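Narkden Turns Down the Heat, and the Residents Turn It Back Up

Wed 13 November

The town of Narkden has settled its long argument over when winter begins. It begins when the boiler at the Villalba apartments is switched on, and this year that was two weeks later than the tenants would have liked.

Brarton, the company that manages the 252 apartments, wrote to residents in October to say that heating would start "in line with seasonal need." The letter did not say whose need. Overnight temperatures fell into the thirties soon afterward, and the letter was taped up in the lobby, where people added their own remarks in ballpoint.

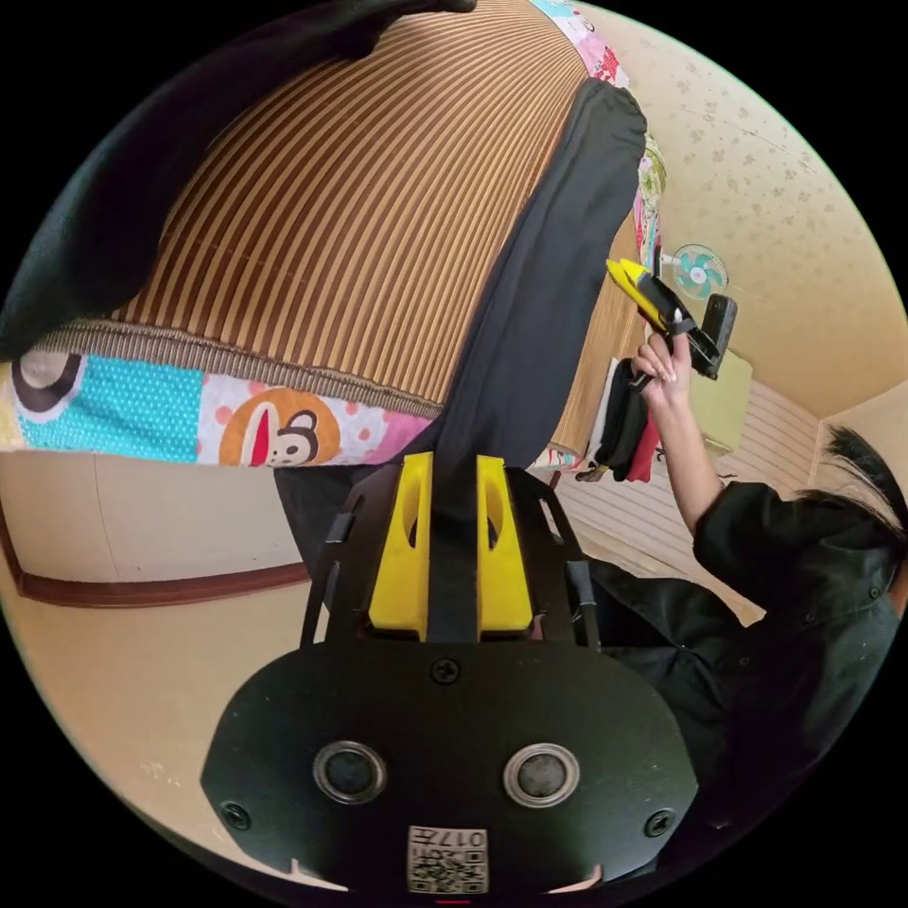

Yamila Daza, who has lived on the fourth floor since the building opened, kept a thermometer on her nightstand and mailed the readings to the management office every morning. The lowest was 60 degrees. "They told me 60 was within the comfort range," she said. "I asked whose comfort and they put me on hold." She slept in a coat for most of a week and says she has slept worse in hotels.

Brarton's regional manager, Albane Sabatier, said the delay came down to a valve, which had been ordered in the summer and delivered to the wrong town. It spent some time in Ruson, a place with a perfectly good boiler of its own. The part has now been fitted and the radiators are on, with the exception of the ones on the second floor, which are on all the time and can't be turned off.
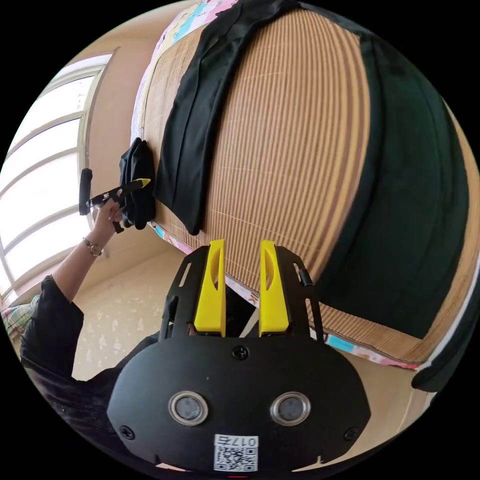
A bed with a ribbed, bamboo-style mat. Bedrooms were a sore point in most of the complaints.

Tenants have asked for a rent credit. Brarton has offered each household a draft excluder and a leaflet on layering. The leaflet recommends a hat. Sabatier said the company was "listening closely" and that about 1000 leaflets had been printed, so there would be spares.

The town council will take up a proposal next month to set a fixed date for heating in rental buildings. A similar proposal was tabled last year when the meeting broke up early. The council chamber was too cold.

Residents whose radiators are still not working, or won't stop, can leave a message at the management office before noon on weekdays.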